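Fórum > Manipuladores e garras > Kits comerciais
Tópico: Kit de garra Kistetti G2 - vale os 1,295 euros?

torque_baixo
2020-12-15
Alguém já usou o kit da Kistetti com a garra de dois dedos? A Haverford tem-no a 1,295 euros, com cabo, flange e licença do software Flillel por um ano. Preciso de apanhar objetos pequenos e variados em cima de uma mesa, nada de paletes. Interessa-me a repetibilidade e o suporte.

mrs_encoder
Tenho um desde agosto. A mecânica é boa, o software nem por isso. O Flillel perde a calibração da câmara sempre que se atualiza o firmware e são precisos 15 minutos para a refazer. O suporte respondeu-me ao fim de 7 dias.

eixo_z
Discordo em parte. A calibração só se perde se o ficheiro de offsets ficar na pasta predefinida. Mudem o caminho nas preferências e fica resolvido. Quanto ao suporte, nada a defender.

mrs_encoder
O caminho foi mudado na primeira semana. Na versão que tenho, o instalador repõe-no.

torque_baixo
E a alternativa da Sivar? É mais barata, mas só vi vídeos do fabricante.

pinca_fina
Usei as duas. A Sivar fecha mais depressa, mas a força mínima é alta de mais para fruta. Na Kistetti o limite de corrente regula-se em 5 níveis e o mais baixo serve para quase tudo. Com cubos impressos, de faces planas, não noto diferença entre as duas. Faço os testes numa mesa redonda branca, com fruta, uma taça translúcida e um tabuleiro baixo de madeira. Para os cubos, aproximação vertical e abertura pouco maior do que a peça.

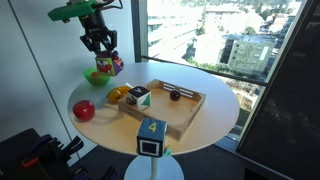 O ponto fraco está nas articulações dos dedos. Ganham folga com o uso e a correção por software só compensa uma parte. As peças de substituição vendem-se ao par, com entrega em cerca de duas semanas. Quem comprar o kit deve encomendar logo um par extra.

eixo_z
Folga medida como? Com comparador na ponta do dedo ou pelo erro de posição da peça?

pinca_fina
Comparador, garra fechada a meio curso. Não guardei os valores da primeira semana, portanto não publico números.

mrs_encoder
Sem valores iniciais, isso é uma impressão, não uma medição.

pinca_fina
Aceito. Repito com o par novo quando chegar.

torque_baixo
Obrigado a todos. Vou pedir à Haverford o preço sem a licença do Flillel e uso o meu próprio controlador. Alguém sabe se o protocolo está documentado?

eixo_z
Está, no anexo do manual. Faltam os códigos de erro.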